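FOR IMMEDIATE RELEASE

ATMONT HILLSIDE HOMES OPENS WAITING LIST, SETS DATE FOR PUBLIC MEETING

CITCOMBE, July 2019 - Atmont Housing Cooperative is now taking names for its hillside homes on the old Bognár orchard land, north side of Citcombe. First 15 homes in phase one. Waiting list open to anyone who lives or works in the town, renters first.

Forms at the co-op office and the public library front desk. No fee to join the list. No deposit until a home is offered in writing.

The co-op bought the land from the Bognár family after two years of talks. The family grew apples and plums on the slope for three generations and asked for two things in the sale: that the upper rows stay planted, and that the footpath to the ridge stay open to the public. Both are written into the deed. The path will close for short periods while the drainage work is done, notices will go up at both ends.

"We had bigger offers on that land to compete with, and the family waited for us," said Magdolna Orbán, director of Atmont Housing Cooperative. "People in this town have been asking me the same question at the grocery store for years, when can I put my name down. So, now. Put your name down."

WHAT IS BEING BUILT

One and two bedroom homes, in short rows stepped up the slope. Largest is 835 square feet. Shared laundry building, shared tool shed, one parking space per home plus visitor parking at the bottom of the lane. Every home has a dining area big enough for a proper table, a point that came up again and again in last winter's resident survey.

Heating is electric. Rainwater from the roofs goes to a tank for the orchard rows. The lane will be gravel for the first year and paved after the heavy trucks are finished with it.

Design renderings: dining area, then two window views.

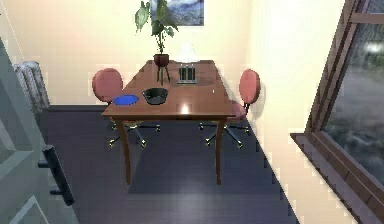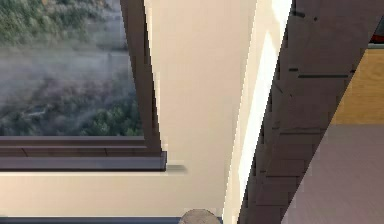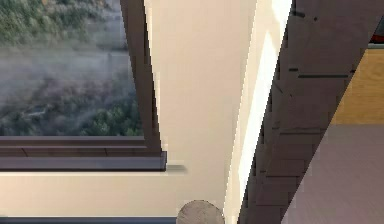
Furniture is not included in the purchase share. Appliances are: stove, refrigerator, and a range hood that vents outside. Residents can paint, put up shelves and change light fixtures without asking. Anything that touches plumbing or a shared wall goes through the office first.

HOW THE MONEY WORKS

Members buy a share in the co-op and pay a monthly charge. The charge covers the loan on the building, insurance, outside repairs, trash and water. Electricity is seperate, each home has its own meter. When a member leaves, the share is sold back to the co-op at the price paid plus a fixed yearly increase. It can't be sold on the open market. That keeps the price down for the next household, and buyers should understand it before they sign anything.

Share prices will be announced at the public meeting. The co-op is not giving figures over the phone before then, please don't ask the front desk.

A starter fund of $3,000 per household is available to help with moving costs for members coming from rentals inside town limits. Apply with the waiting list form, same envelope is fine.

WAITING LIST RULES

One form per household. Names are drawn by lot for the first round, so there is no advantage in being first in line on opening morning. After the draw, the list runs in order and stays open. Households that turn down an offer keep their place once. Second time, they go to the end.

Current Atmont members at the Mill Street building who want to move up the hill use the transfer form, which is green. Do not use the white one.

Two of the ground-floor homes are step-free with wider doors and a roll-in shower. Those go first to households that need them. Tick the box on page two and leave the doctor's letter for later, the office will ask for it when a home is offered.

PUBLIC MEETING

Citcombe Grange Hall, 7 p.m., doors at 6:30. Date is posted on the office door and on the library notice board. Childcare in the back room. Coffee provided. Plans will be on the wall and staff from Skemeo, the site contractor, will be there to talk about truck routes, working hours and dust. Neighbors on Ridge Lane and Lower Bognár Road have been mailed a seperate letter with the truck schedule. If you live there and did not get it, call.

Parking at the Grange is tight. The church lot across the road is ours for the evening.

SCHEDULE

Drainage and retaining walls first. Foundations for the lower row after that. The co-op hopes to have roofs on the lower row by December and will work indoors through the cold months. Move-in dates will be given to each household in writing and not before the county has signed off.

"I'm not going to promise anyone a day," Orbán said. "I promised a day on Mill Street and I spent that whole spring apologizing to people with there couches in storage."

ABOUT ATMONT HOUSING COOPERATIVE

Atmont is a member-owned nonprofit housing cooperative in Citcombe. It owns and runs the Mill Street building and the row houses behind the old post office. Members elect the board every year, one vote per household.

MEDIA CONTACT

Magdolna Orbán, director
Atmont Housing Cooperative, Mill Street, Citcombe
Office open weekdays, 9 to 4, closed for lunch
Site visits for press by appointment only. Boots please, the slope is muddy.

###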